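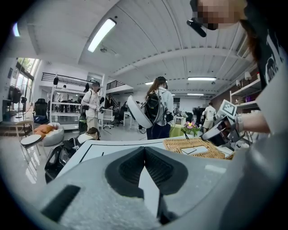
2026年1月21日　采集组记录
最后更新：当天晚上，补了标记板和废弃条目两处

今天开工前把 Sallitz 那份《手持夹爪采集操作规范》又从头读了一遍，九月发下来的那版。读第三遍，意见跟前两遍差不多：写得整齐，能执行的少。先按条目记，后面是今天台面上试的东西，最后是我想改的几处，同事有不同看法直接写在页边。

一、桌面工作区

规范要求"所有操作应在标定工作区内完成"。黑线框在白桌面上，框里算有效，框外算越界，字面上很清楚。问题在"操作"从哪里算起。手从桌边伸进来，夹爪还没过线的那一段，算不算？Tekari 的切段脚本从夹爪开始动就记，规范从过线才认，两边对不上。结果是质检表上有一批片段被标了"起始越界"，回放看过，全是人伸手而已。

我的看法：越界这个判据应该只看物体，不看夹爪。物体出了框，这一段作废；夹爪从哪边进来，随它。今天跟上午班说了先这么办，质检表上"起始越界"那列照填，但不拿它剔数据。等 Sallitz 回话。上次问他们一个更小的问题，等到的答复是"请参阅规范第四节"，而我问的就是第四节什么意思。

另外一件小事。黑线用久了边缘会起毛，夹爪指尖一刮就翘。规范里写"保持标线清晰完整"，没写多旧要换，也没写换了以后要不要重新标定。换过线的桌子，新旧数据放在一起训练，线的位置差一点点，模型在不在乎？我猜不在乎。可规范把标线列在"关键要素"里，那就得给个说法。目前两头都没有：既说关键，又不给容差。

二、指尖胶垫

规范："每次采集前检查胶垫磨损情况，磨损严重者应予更换。"

"严重"两个字是整份文件里我最烦的一个词。带棱的黑胶垫，棱磨平了算严重，还是边上开胶算严重？早班的人觉得还能用，晚班的人觉得该扔，同一副垫子一天里合格又不合格。我们自己定过一条：夹持满 500 次就换，不看样子。这个数当时拍的脑袋，我承认，后来翻记录，滑脱开始变多的时候大都在这之后，于是就留着了。但要说它有依据，谈不上。翻的是自己的记录，记录里滑脱是谁填的、填得认不认真，各班差得很远。

Besovier 那边用的是 600，理由是他们的任务里硬物少。听着合理，可他们没有给过对照。两个拍脑袋的数放在一起，不会变成一个标准。我宁愿规范里写一句"由各站自定并记录更换时刻"，至少后面做分析的人能查到哪一段是新垫、哪一段是旧垫。现在更换时刻写在纸上，纸贴在柜门里侧，数据里什么都没有。

待办：Tekari 的元数据里加一个字段，胶垫编号。不加新表，不加新流程，开机时扫一下就行。

三、标记板

这条我最不放心。夹爪上那块黑白方块标记，规范写的是"保持标记在相机视野内可见"。谁的相机？手上的，头上的，还是对面那台？双手做的时候，一只手去够东西，另一只手的标记朝哪边全看人怎么站。要求一直可见，操作员就会把手腕拧着做动作。动作别扭了，学出来的也别扭。为了让定位好看一点，把演示本身做坏，这笔账我觉得是亏的。

Jaunzems 项目的做法是允许短时遮挡，靠惯性数据补。他们的说明写得很有信心，我看了他们放出来的轨迹图，挑的都是好看的。遮挡之后恢复的那一下有没有跳变，图上恰好都没画。不是说人家有意藏，做图的人都会挑。但拿这个当"行业惯例"写进我们的规范，早了点。

晚上补：标记板要擦。规范里没有擦拭的条目。手指按在上面留印，顶灯一照反光，识别会掉。今天让大家拿夹爪的时候别碰板面，光靠说肯定不行，过两天就忘。考虑在板子边缘加一圈凸起，让手自然避开。做之前先看看会不会挡角点。

四、台上的东西

规范附录里有一张"推荐物件表"，什么材质、什么尺寸、摆在哪一格。照表摆出来的桌子很干净，干净得不像有人住。我们反过来，浅色的藤编浅托盘、白色的卡片，桌子后面放花，就这样放着。托盘的编纹对深度不友好，白卡片放在浅色托盘里，从某些角度看边缘几乎没有。表上不推荐这类组合，理由一栏写的是"影响采集质量"。

我的疑问：影响的到底是谁的质量？如果最后机器人要去的地方就有这种托盘、这种白卡片，那难看清恰好是应该采进去的。把难的东西排除掉，合格率当然高。质检表漂亮，部署的时候再难看，那时候表早就归档了。

反方意见也记一下，免得显得我只会抬杠。难的物件如果占太多，操作员会失误、会停顿、会用怪动作去凑，采到的是犹豫。这个我信。所以比例要有，但比例不应该靠一张推荐表默默实现，应该写出来：容易的多少，难的多少，谁定的，多久改一次。

关于背景里的植物和布：规范说"背景应保持整洁，避免无关物体"。执行起来各站理解不同，有的站挂白幕布，有的站什么都不管。我倾向于什么都不管，但是要记录。换了背景物，写一行。谁写？开班的人写。写哪？先写在班次表备注里，等 Tekari 那个字段。

五、人

规范花了很大篇幅讲设备，讲人的只有半页，而且半页里一多半是脸部打码。打码应该做，这个没意见，我有意见的是做到哪一步算完。文件要求"对可识别的面部进行处理"。衣服上的图案呢？头发呢？手腕上戴的东西呢？同一个人每天戴同一条腕带，做分析的人看几段就认得出来。脸糊了，人还在。

我不是要把所有东西都糊掉，糊到最后手也没了，数据也没用了。我想要的是规范承认这件事：打码降低风险，没有消除风险。现在的措辞是"处理后数据不再包含个人信息"，这句话我不敢签字。建议改成"处理后数据不包含清晰面部"，做了什么写什么。

还有同场的人。大厅里同时有别的人背着包、拿着设备走动，有人路过，有人坐着。主操作员签了同意书，远处走过去的人签没签，规范里没有一个字。我们现在的办法是门口贴告示，进来就算知道。告示能不能等于同意，我表示怀疑。至少应该有一条：路过的人说不愿意，那一段怎么找出来、怎么删、多长时间内删完。现在真有人来说，我们得靠人翻录像。

提醒自己：不要把这条又拖成"待讨论"。上一轮讨论的时候大家都点头，点完头去吃饭了。

六、间距和走动

多组同时开工，规范只有一句"各采集组之间应保持适当距离"。适当，又来了。操作员注意力在夹爪上，戴着相机往下看，余光基本没有。背着设备、拖着线的人从背后过，谁让谁？目前靠喊。喊的话会录进音轨，音轨又要求"无与任务无关的语音"。两条规定放在一起执行，等于要求大家安静地相撞。

我写了几条试行的，先用着：

背包上的线要收进包里或者扎住，不许垂到膝盖以下。
地面反光，放包的时候贴着桌脚放，不放在走道上。
采集中的人不让路，走动的人绕。
真有危险就喊，喊了那一段丢掉，不追究。

最后一条特别要写明。以前有人为了保住一段数据不出声，这种习惯比什么都糟糕，而且是质检表的算法鼓励出来的：丢一段扣一点，没出事不加分。谁设计的考核谁应该来台前站半天。

七、双手同步

两只夹爪各有各的时钟。规范要求"开机时完成时间同步"，做了，一次。之后漂不漂没人查。今天我让两只夹爪在开头和结尾各碰一下指尖，拿碰的那一刻对时间。土办法，不需要谁批准。想看的是：开头对上了，结尾还对不对得上。片段短的应该没什么，长片段我怀疑有差。

结果还没跑，不写结论。Sallitz 的人之前说"漂移可以忽略"，问他们依据，说是厂家手册。手册写的是恒温条件，我们这个厅早上晒得到太阳，下午晒不到，灯倒是一直开着。手册不一定错，只是说的不是我们这间屋子。

给后面处理数据的人：今天的片段首尾多了一个碰指动作，切段时别当成任务内容，也别删原始文件。

八、合格率

拿到的汇总里，这批 3461 段，废弃 400 段。报告里把这个写成"质量控制有效"。我不明白怎么就有效了。废得多可以说管得严，废得少可以说做得好，这个句子怎么都对，那就等于没说。

要知道有没有效，得看两件事：废掉的里面有多少其实能用，留下的里面有多少其实不该留。第一件，上面"起始越界"那类就能说明问题，白白丢的不在少数。第二件没人做过，因为留下的默认是好的，谁会去翻好的。

打算从留下的里面随机抽一批，找没参加过采集的人来看，不给他看质检结果，单问一句：这段动作你愿意让机器学吗？问法粗糙，但是比现在强。要注意别让采集组自己看自己，包括我。

晚上补：废弃原因的下拉菜单里，"其他"占得很高。选"其他"的多，说明菜单没列对。让填"其他"的人必须写几个字，哪怕写"手滑"。Tekari 那边说改菜单要走版本流程，那就先在班次表里写。

九、对这份规范整体的意见

我没有反对要规范。没有规范的时候是什么样我记得，各站文件名都不统一，左手右手有反过来存的，接手的人骂了一个月。统一命名、统一左右、统一开机顺序，这几条写得好，执行也好，应该留着，不要动。

我反对的是把没验证过的习惯写成"应"。文件里"应"字用得太松。胶垫那条、标记可见那条、推荐物件表，都是某个站某段时间的做法，抄进来之后换了语气，就成了要求。后面的人看到"应"，不会去想当初为什么，只会去填表。

提议给每个条目后面加一个依据栏，允许填三种：有实验，有事故，凭经验。凭经验不丢人，写上就行，过半年回头看哪些该升哪些该删。Besovier 那边听了以后说这样文件会显得不权威。显得不权威，我可以接受，反正现在的权威也是显得。

还有一个实际顾虑：条目越多，开工前的检查越长，检查越长越有人一路打勾到底。今天早上我就看到检查表在夹爪还没拿出来的时候已经勾完了。没有当场说，下午单独聊的，对方讲得也有道理：表上一半的项目每天都一样，勾它和不勾它没区别。那就把每天都一样的拿掉，改成每周查一次，剩下的真查。

十、明天和之后

碰指同步的结果跑出来，附在这页后面。
标记板加边先打一个样，试角点识别，不行就放弃。
藤托盘继续用，白卡片换一张深色的做对照，其他都不动。
给 Sallitz 写邮件，只问越界判据和打码措辞，其余先不提，一次问多了他们挑容易的答。
门口告示重新写，加上要求删除的联系方式。
Jaunzems 的遮挡数据，问他们能不能给没挑过的。

页边如果写不下，夹纸条，别用便签，便签会掉。上次掉的那张到现在没找到，上面是胶垫批次号。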